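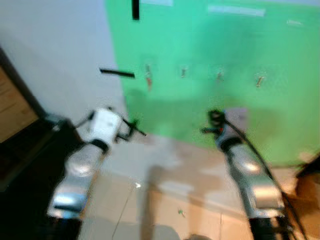 Two arms, four hooks, one green panel. Yes, it's a bit blurry.

Home | Explainers | Animals | Space | Machines | Ask Us

How Does a Robot Hang Something on a Hook?

October 3, 2023

You have probably hung up a coat at least once this week. If you are the kind of person who drops it on the floor instead, you have at least been told to hang it up. Either way, you know how the job goes. Coat, hook, done.

Now watch a robot try.

That was the plan for the open day at Skovance, a robot workshop that lets the public in once a year. Visitors lined up behind a yellow rope and expected lasers. They got hooks. A few of the smaller visitors asked when the real robots were coming out. These were the real robots.

What is a robot arm, anyway?

Think about your own arm. It bends at the shoulder, the elbow and the wrist. Those bending places are called joints, and a robot arm has joints too. Inside each one is a motor that turns it.

On the end, where your hand would be, there is a gripper. The two arms at the green panel have different ones. One gripper has a white body and black fingers, and the other is mostly black. You have five fingers on each hand and can play the piano, or could if you practiced. A simple gripper can open and close. It gets a surprising amount done that way.

Why is a hook so hard?

A hook is small, and it sticks out. To hang up a key ring, the robot has to do all of this:

Find the hook. A robot sees with cameras, and a camera only gives it a picture made of tiny colored dots. The robot has to work out which dots are hook and which dots are wall.

Work out how far away it is. You do this without trying, with two eyes and years of reaching for cookies. A robot has to calculate it.

Move there without bumping into anything. With two arms, "anything" includes the other arm.

Line up the ring, lower it over the hook and let go. If the ring is a little too far to the left, it lands on the floor with a clink. The crowd at the open day got very fond of the clink.

How does it learn?

One way is by being shown. A person guides the arms through the job while a computer records every bend and squeeze. Then they do it again. The team at Skovance had recorded 1,361 tries by the time the doors opened, and the goal for December is 3,833. That is a lot of key rings. If your teacher has ever asked you to write out your spelling words one more time, you may want to keep that number handy.

The computer looks through all those tries and hunts for what the good ones have in common. After that, the robot gets a turn by itself. It isn't copying one try exactly. It is making its best guess about what to do next, many times every second.

So did it work?

Sometimes. The sign by the rope kept score, and at closing time it said 57 tries and 25 rings hung. One boy pointed out that he could have done all 57 before lunch. The engineer running the demonstration agreed with him and asked if he would like to do it all night as well, with no snacks. He said he would think about it.

Could a hook robot be useful?

Sure. Shops hang things on hooks all day long. So do factories and hospitals. And a robot that can manage a hook has learned something about reaching, lining up and letting go, and those skills may help with other jobs.

It will not be tidying your bedroom any time soon. Sorry. The coat is still yours.

Words to know

Joint: a place where an arm bends or turns.
Gripper: the part of a robot that grabs things.
Motor: a machine that makes something move.

More in Machines
How Do Elevators Know Where to Stop?
Inside the Pridik Pencil Factory
Why Vacuum Robots Get Stuck Under the Couch
A Day at the Gradon Bridge That Opens for Boats
Nygård's Snowplow and How It Steers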